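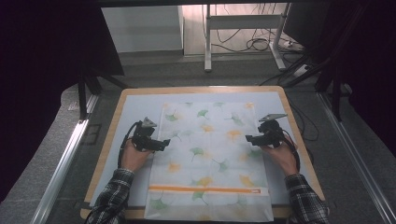

Need a sanity check on storage bags before I buy more. Got a pack of the Fikent ones for putting summer clothes away and they keep ending up in a right state, jumpers at one end and air at the other. I lay the bag flat on the table, open end towards me, leafy print up, orange stripe near the bottom with the little white tab on the right. Then it hangs over the front edge and slides as soon as I put anything in. Do you fill them flat or stood up? Biggest size is 700 x 880 if that matters. Posted from the spare room, 16/10/2025, winter coats everywhere.

— plumjam_tin

### sockdrawer_sid

Flat, always. But turn it round! Or shove it further back so the whole thing is on the table. Half your trouble is the bottom bit dangling off. Fold everything to the width of the bag first, slide it in as one stack.

### mothball88

Disagree. Stood up in a laundry basket, edges folded over the rim. Flat is fine for shirts, hopeless for anything thick. Also nice ginkgo leaves, mine are plain and I can never find them.

### plumjam_tin

Basket is a good shout, hadn't thought of it. Turning it round I did try — tab ends up on my left and I'm clumsy that way. Might just move it back.

### sockdrawer_sid

A basket gives you a lump with corners. Won't go under a bed. Ask me how I know

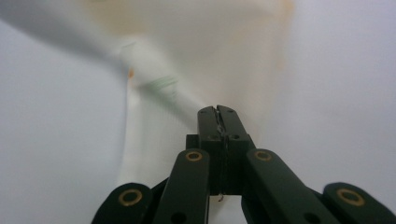

### tidy_ish

Is it thin plastic like the Ivden ones? Creases look the same. Those split along the side if you stuff them, so go up to 10 T-shirts and stop. Smooth the folds out of the bag before you start as well, things catch on them.

### plumjam_tin

Thin yes, you can sort of see through it. Not split yet. Overfilled one badly last week and the zip went wonky halfway, had to take the lot out agian.

### mothball88

Domatetti do a thicker one, no pattern, zip is stiff as anything though. I went back to cheap.

### tidy_ish

Belkadi for coats. Don't put coats in those thin ones, the buttons go through

### plumjam_tin

Right, coats are staying on hangers then. Did two more flat, pushed well back, stack folded first. Much neater. Will try the basket for the big jumpers tommorow and report back.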